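Ticket 249
Project: Torvik (student robotics club, manipulation team)
Component: gripper, sorting task
Priority: high, according to the person who opened it
Status: open again

Summary
Gripper closes on nothing, reports success, moves on to the next item with great confidence.

Steps to reproduce
Start the Nolura script. Select the holder task. Wait. It does not take long.

Expected
Fingers close on the part, part goes in the holder.

Actual
Fingers close on air. Log says "grasp OK". Air goes in the holder.

Log

Entry 1
Restarted everything. It worked once, which got everyone's hopes up, and then it went back to normal.

Entry 2
Checked the grasp test in the code. It asks whether the fingers stopped moving. They do stop moving, when they hit each other. Changed it to compare the final opening with a minimum of 2 mm. False successes are gone. We now get honest failures, five in a row.

Entry 3
Suspected the finger pads. Swapped them for the spare set from the Kikgate arm. Same result, and now the Kikgate people want their pads back.

Entry 4 -- Friday, June 23, 2023
Suspected the tabletop. The detector we trained in February has strong feelings about wood grain and kept finding parts in it. Put white paper down and ran the open-gripper check again with no part out.
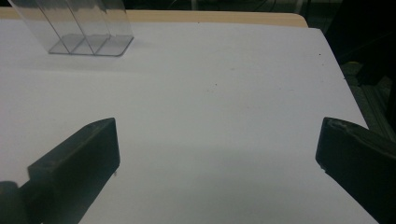

Detector output with the paper: zero parts on the first pass, one part on the second. The one part was a speck. Raised the minimum blob size and the speck lost its job.

Entry 5
Put a real part down. Fingers went to the correct side of the table but stopped short. Opened the calibration file and found it was last saved under the old camera mount, the one we replaced with the Stastex bracket. So the arm has been aiming carefully from where the camera used to be.

To do
Redo the hand-eye calibration with the new bracket. Tape the paper down at the corners. Add a warning when the calibration file is older than the mount -- someone will have to decide how the software is supposed to know that. Return the pads.

Please do not close this ticket because it worked once. See entry 1.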